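Search the guide
Enter a part or a step

Jesska Hand-Held Gripper — Build Guide
Part 4: Fitting the pads and your first practice picks
Last updated: September, by Gifty Ofori

By now you should have both fingers screwed to the housing and moving freely, and if you built yours over several evenings at the kitchen table, as I did, you'll be pleased to hear the fiddly part is nearly over.

1. Wipe the ends of the fingers with a dry cloth and press a ridged pad onto each one, grooves facing inward.

2. Close the fingers slowly. The pads should meet flat along their whole length. If one leans, loosen its finger screws half a turn, nudge it straight and tighten again.

CAUTION: Hand-tighten only. Rosalía Vallejo cracked two fingers at our shared workshop with a power driver, and a new one takes 13 hours to print.

3. Lay a thick, soft mat over your table and put out a few ordinary dishes. Start with metal bowls and leave your best china in the cupboard for now!

4. Bring the open fingers in over the rim, squeeze gently until both pads touch, and then lift. 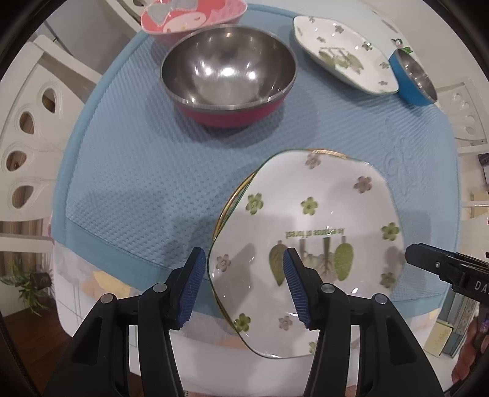 Keep your squeeze steady while the piece is up, and set it down again near edge first, letting the far edge follow — it feels slow, but your wrist soon learns it.

5. Repeat with each dish until you've made 16 clean picks in a row. Take a rest whenever your hand gets tired.

NOTE: Glazed rims can be slippery. If a plate starts to turn between the pads, lower it to the mat, let go and take a fresh hold closer to the middle.

6. Check the pads for wear every 400 picks or so, and swap them as a pair.

Once you're comfortable, go on to Part 5, where Piret Bite covers the second gripper and working with both hands.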